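How to Clear Out a Junk Drawer (and Keep It Clear)

My neighbor Shuk-fan Tu asked me how I keep my kitchen drawer so tidy, and I had to laugh, because for years mine wouldn't even close! It takes one evening. I do mine on a Wednesday after supper, with the radio on.

Step 1: Empty it completely

Pull the drawer open as far as it goes and take out every last thing, even the crumbs and the stray rubber bands. 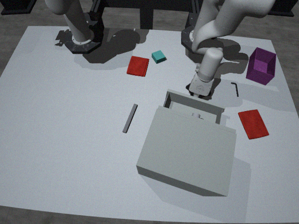 Step 2: Sort on a big surface

Give yourself plenty of room, and please don't try this on your lap (I have, and I lost a good screw that way). 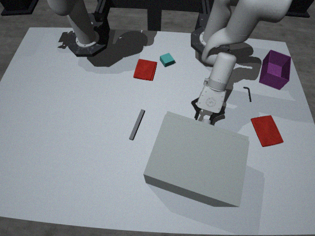
Batteries are what trip most people up, so test each one and tape the ends of the dead ones before you recycle them. Then spread out the rest. A large white tabletop like this one is lovely for sorting, as small dark things show up so well against it, but an old pale sheet over the dining table will do nicely too. Set a timer for 23 minutes and keep moving.

Step 3: Put back only what you use

If you haven't reached for it since last October, let it go.

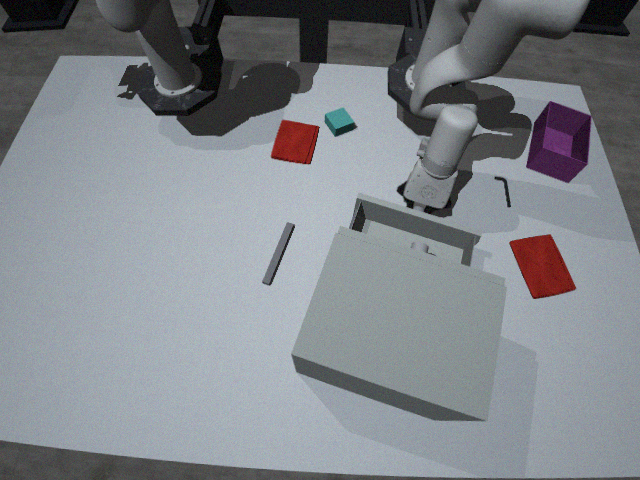

Filed under: Kitchen, Small Spaces

For dividers, I like the little Idska trays, though cut-down tea boxes work just as well.

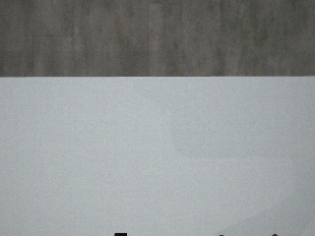 Put the things you grab daily at the front, scissors and tape especially, and wipe the trays out whenever they start to look dusty.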